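Bimora is selling off its old two-part metal bins, and I've been to have a look

Posted 1 May 2018 in Local News

If you've been waiting for a cheap, heavy, slightly battered metal bin to come into your life, I have very good news. Bimora, the second-hand shop on the Covow trading estate, has taken on the whole stock of divided bins from the old Trikent parts store, and they're going for £8 each.

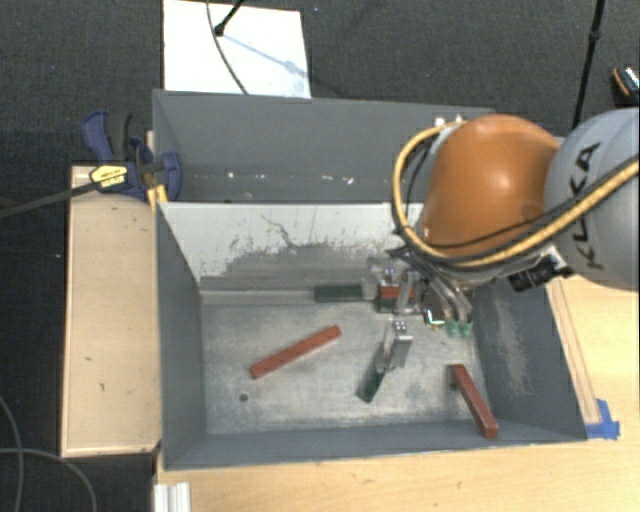 I know, I know. A news item over a load of bins! But a lot of you wrote in when I mentioned the Trikent clearance last month, and quite a few of you were asking the same thing, so I went down with my tape measure and my reading glasses and spent a very happy morning poking around.

First, the background for anybody who missed it. Trikent closed its parts store at the end of the winter and everything inside had to go: racking, trolleys, benches, the lot. Most of the racking went to a farm supplier out past the bypass before the rest of us had heard a word. The bins were left over. There were 860 of them when Bimora brought them across, which took several trips and (so I was told at the till) one very unhappy van. They went on sale in April and 600 have gone already. Gone where, I couldn't tell you. I can account for four of them, which are in my hallway.

What you get is a grey metal bin in two halves, a bigger compartment at the front and a smaller, narrower one behind it, with a sloping divider between the two. It's the slope that makes them so nice to use. In a bin with a straight-up-and-down divider, small things collect in the corner and you end up chasing them with a fingernail. With the sloping kind you can sweep your hand down the panel and up comes whatever you were after. I tried it in the shop with a handful of screws out of my coat pocket and it works a treat. (Yes, I had screws in my coat pocket. There's a gate at home that I've been about to fix for some time.)

Now, condition. They are used, and they look it. The dividers get the worst of the wear and that makes sense when you think of all the hands and bits of metal that have been dragged over them. The paint holds up better towards the top and goes down to grey lower down, with dark scratches and some flaking. If you're after something smart for the front room then I'd say have a good look before you pay. If you're after something for the shed, who cares? I rather like the scratches, and a bin that's already scratched is one you don't have to be precious over.

A word on the flaking, though. The shop has a notice up asking people not to use them for food, and I'd go along with that. Old paint is old paint. I heard a couple next to me planning to put potatoes in theirs, and they put it back and picked up a wicker thing from the next aisle, so well done to them. I'd also keep them away from small children's toys until you've rubbed them down and given them a fresh coat. Wear gloves for that, and a mask, and do it outdoors.

Give them a proper clean when you get home as well. The back compartment is deep in shadow most of the time and it's surprising what lurks in there. Mine had a washer, several crumbs of something chalky, a bent staple and half a pencil. I used warm water and washing-up liquid and an old nail brush for the seams, then dried them off with a towel straight away so they wouldn't rust where the paint had gone. They came up lovely. Still scratched, still grey, but lovely.

So what are people doing with them? I asked at the till and then I asked in the queue and then I'm afraid I asked in the car park. Plant pots was the most popular answer, or more exactly a big planting in the front half and something trailing in the back. You'd have to drill some drainage holes and I don't fancy the noise, but I can see it looking very handsome by a back door. Somebody had bought a pair for the boot room, with boots in the front and dubbin and brushes and spare laces behind. Somebody else was doing out a garage and wanted enough to fill a wall. A lady with a beautiful green coat said hers was for knitting wool and I did wonder about those rough edges on the divider, so if you're reading this, please line it first!

Mine are for what we call the sorting, which is the job we do in our house every spring and never finish. You'll know the sort of thing. All the odds and ends that have gathered in drawers and tins over the year get tipped out and put where they should have gone in the first place. We've always done it on the floor with cardboard boxes, and every year the boxes give up before we do. With a divided bin you can put the muddle in the large side and drop the keepers in the small one as you find them. I got through the whole of the kitchen drawer in one evening. Batteries, string, curtain hooks, keys to doors we no longer have. I was so pleased with myself that I started on the bathroom cabinet, and then I stopped, and the bathroom cabinet is now all over the landing.

One thing to watch if you're bringing one indoors. They're heavy and the bottom edges are bare metal, so don't go sliding them along a wooden table. I did, and there's now a mark on ours that I've put the fruit bowl over. On carpet they're fine. They sit flat and don't wander about when you're rummaging. If you do want one on a tabletop, a bit of felt or an old tea towel folded underneath does the job, or you could do what Bimora suggests and buy a square of carpet tile to stand it on. They've a box of offcuts by the door, mostly dark colours, and they throw one in free if you ask nicely. I asked nicely and got two.

While I was there I had a nose at the rest of the Trikent things. There isn't much left. A few of the benches from the Skov range are still there, the pale ones with the plain legs, and they're sturdier than they look. I leaned on one with my full weight and it didn't so much as creak. They're a good height for potting up or for folding washing, though one or two have rings on them from mugs and one has somebody's sums pencilled along the edge. The trolleys have all gone. There was a pile of label holders that would clip on to the front of something, but not on to these bins, as I found out after I'd bought a bagful. They're in the kitchen drawer now. The tidy one.

How long will the bins last? Well, the shop's mailing list has 1,258 people on it and they sent out a message the evening before I went, so I wouldn't hang about. There's no limit on how many you can have and they won't hold any back without payment. You can pay over the phone and collect later, which is what I'd do if I were coming from any distance, and they'll keep them for a fortnight. Delivery is only for bigger orders and only within Covow and the villages on the near side of the river.

If you're coming by car, measure your boot. I got two of mine in the back and the other two had to travel on the passenger seat with the belt round them, and the car pinged at me the whole way home. If you're coming by bus, please don't. I watched a man set off for the stop with one under each arm and he had put them both down before he got to the gate. There's a little trolley you can borrow to get as far as your car, but it has to stay on the estate.

They don't all come in the same state, so do ask to go through the stacks yourself. The staff are very good about it and will lift the top ones down. What I'd check is the rim, which can have a dent in it where they've been knocked together, and the join where the divider meets the sides. You don't want to be able to get a fingernail in there, or all your smallest screws will end up in the wrong half. Run your hand along it gently, and I do mean gently. I've a plaster on my thumb as I type.

A few of you have asked whether there'll be any more once these are gone. The answer I was given was no, not from Trikent. The shop does get odd metal bins in from time to time from other clearances but they tend to be the single sort with no divider, and they tend to cost more, too. So if it's the two-part ones you're after, these are the ones.

Bimora is in the unit at the far end of the estate, past the tile place, with the blue door. Parking is free in front of the building but not along the side, where the lorries turn. They open at nine and shut at four, with a break over lunch when the till is closed but you can still look round. They take cards now, which they didn't the last time I wrote about them. The bins are straight ahead as you go in, on the floor to the left of the benches.

I'll put up a post when I've painted mine. I'm thinking dark green, although I've been told at home that if I buy any paint before the gate is fixed there will be words.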